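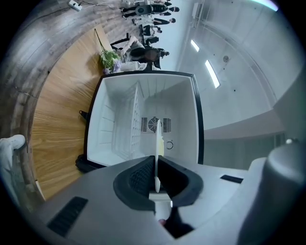 Bench check, Purnley Robotics Club, cooler-loading task, July 5, 2026. Inspector: O. Manolakis. Scope is the hand-held gripper, the work table and the floor within reach of it. The cooler is open on the table with the white wire rack along one inner wall and the fan vent clear at the back; the white finger was brought up to the opening for the clearance check in item 3. A potted plant shares the tabletop and is to go to the windowsill before the next session.

1. Housing screws, gripper: OK. Torque marks line up.

2. Finger pad seating: OK. Rubber is seated on both sides -- no lifting.

3. Finger clearance at opening: OK. 40 mm minimum required, 41 mm measured at the rack.

4. Vent slots on housing: OK. Brushed out before start.

5. Finger wear: COMMENT. Slight whitening at the root. Replace at 200 cycles, or sooner if it holds a bend. Spares are in the Ideck drawer.

6. Cooler stability: COMMENT. Slides under a firm push. Fit the Dursun mat before loading drills.

7. Power strip and cable on floor: COMMENT. Route along the wall and tape down. Repeat finding from March.

8. Bystander distance: OK during check. One operator at the gripper. One person is seated at the table; the others stay back.

9. Eye protection: FAIL. Two pairs scratched. Order 10, same type as the Fatville team uses.

Result: cleared for practice with items 6 and 7 closed first. Item 9 to be closed before the regional. Recheck after any finger change.

O.M.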